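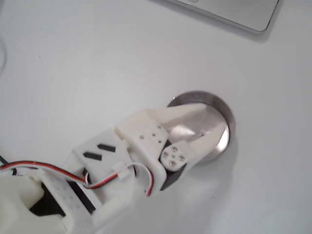 Surface Finish and Reflection
Handout 3, Materials for Product Design
Dariusz Piątek

Reading: Zawadzka, chapter 8, up to the section on coatings.

Light meeting a metal surface is partly absorbed and partly sent back. How it is sent back depends on the height and spacing of the irregularities in the surface, compared with the wavelength of the light. Where the irregularities are much smaller than the wavelength, reflection is specular and the angle of reflection equals the angle of incidence. Where they are larger, the light is scattered over a range of angles and the surface looks dull or grey.

Most finishes in use lie between these two cases. A polished rim shows bright streaks because its curve presents the correct angle to the lamp only along narrow bands. A brushed surface has fine parallel grooves. It scatters strongly across the grooves and weakly along them, so its brightness changes when the part is turned.

Roughness

The usual measure is Ra, the arithmetic mean deviation of the profile from its mean line. Ra says nothing about direction - two surfaces with the same Ra may look quite different. For brushed parts the drawing should also give the lay.

Gloss

Gloss is measured at a fixed angle against a black glass standard, which is given a value close to 100 units. Bare polished metal can read well over 100. Such readings are valid and should not be rounded down.

Notes for the practical

Clean each sample before measuring. Take readings along the lay and across it, and record both. The Foris and Risudus samples are marked on the back; keep the two sets apart. Curved samples cannot be read with the flat-based meter and are to be compared by eye under the bench lamp.

Problems 2 and 3 are to be handed in before the February practical.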